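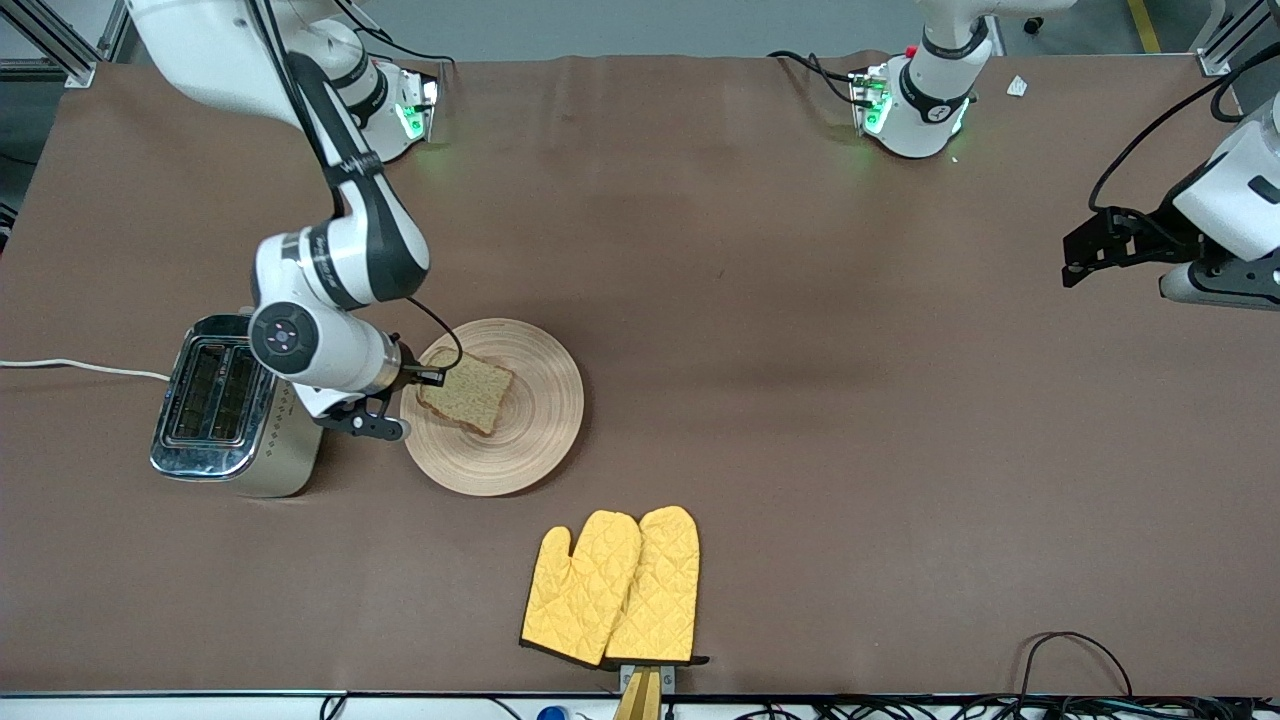

Slice of bread on a round wooden plate with ring grooves.

Skalla Bread Proofing and Cooling Cabinet

Home > Bakery Equipment > Proofing and Holding > Skalla Cabinet

Product summary

The Skalla is a floor-standing cabinet for small bakeries, cafe kitchens and school kitchens. It holds dough at a set temperature and humidity before baking and can be switched to a fan-only mode for cooling finished loaves. It is built by Drisov and sold through Zumwood dealers. The cabinet ships assembled except for the casters, the drain cup and the door handle.

The Skalla replaces the earlier Sinaga cabinet. Sinaga racks and drip trays fit the Skalla without changes. Sinaga door gaskets do not fit, as the Skalla door has a deeper channel on the hinge side.

Operating modes

Proof. Heat and humidity are controlled separately. The water pan is heated by its own element, and the air heater sits behind the rear panel. The fan runs at low speed so that the dough surface does not dry out.

Hold. Air heat only. The water pan element is off. Use this mode for bread that has been baked and will be served the same day. Crust will soften over time in Hold; the rate depends on the loaf and on how full the cabinet is.

Cool. Both elements are off and the fan runs at high speed. The upper vent must be open. Loaves should be out of their pans and spaced so that air can pass between them. Do not slice until the center of the loaf has reached room temperature. Bread sliced warm tears at the crumb and gums up slicer blades.

Controls

The control panel is above the door. It has a mode knob, a temperature knob, a humidity knob and a timer. The timer runs up to 60 minutes and sounds a tone at the end of the period. It does not turn off the heat. When the timer reaches zero the cabinet stays in its current mode until the mode knob is moved.

A lamp next to each knob shows when the related element is drawing power. In normal use both lamps cycle on and off. A humidity lamp that stays on for the whole proofing period usually means that the water pan is low or that the door is not closing fully.

Construction

Outer shell: stainless steel, brushed finish
Inner liner: stainless steel, coved corners
Insulation: mineral wool, sides, back and top
Door: single, field reversible, with double-pane window
Racks: 3 wire racks supplied, adjustable
Casters: swivel, 2 with brakes
Water pan: lift-out, fill from the front
Drain: rear, with threaded cup
Fan: two-speed, sealed bearing

Extra racks are sold singly. Order by cabinet name, as racks for the wide cabinet are a different length.

Installation

Place the cabinet on a level floor. Leave clearance at the back for the drain cup and at the top for the vent. Do not install next to a fryer or under a dish machine exhaust. The cabinet needs a dedicated grounded outlet. Do not use an extension cord.

To reverse the door, remove the hinge pins, move both hinge plates to the opposite side and refit the pins from the bottom up. The hole plugs from the new hinge side go into the old one. Check the gasket after reversing. A strip of paper closed in the door should drag when pulled at any point along the edge.

On first use, run the cabinet empty in Hold with the vent open for one full timer period. A slight smell from the insulation binder is normal on the first run.

Water

Use filtered or softened water where the supply is hard. Scale on the pan element slows the rise in humidity and is the most common cause of service calls for this type of cabinet. Do not use distilled water, which prevents the level probe from reading. Fill only to the line stamped in the pan.

Cleaning

Daily: empty the pan, wipe the liner with a damp cloth and leave the door open overnight.

Weekly: remove the racks and wash them in warm water with a mild detergent. Wipe the fan guard. Clean flour from the door channel with a soft brush before wiping, or it will form a paste under the gasket.

As needed: descale the pan with a food-safe descaler and rinse 3 times. Do not use steel wool or chlorine cleaners on any part of the cabinet.

Common faults

Dough skins over during proofing. Check that the vent is closed, the pan is filled and the mode knob is at Proof.

Water on the floor at the back. Tighten the drain cup by hand and check that its washer is seated.

Uneven rise between top and bottom racks. Check that trays are not pushed against the rear panel. Full-size trays should stop at the rack lip.

No heat, fan running. Confirm that the cabinet is not in Cool. If it is in Proof or Hold, press the reset button under the panel once. If it trips again, call for service.

Warranty and service

Parts and labor are covered for 2 years from the date of delivery. Gaskets, lamps and casters are excluded, as is damage from scale. Keep the delivery slip; it carries the serial number needed for a claim.

Parts orders: Ngozi Ekpo, Zumwood parts desk
Technical questions: Chidubem Okafor, Drisov service
Dealer inquiries: Ffion Gwilliam, Zumwood sales

Page revised Wednesday, November 19, 2025. Drain cup and gasket notes updated.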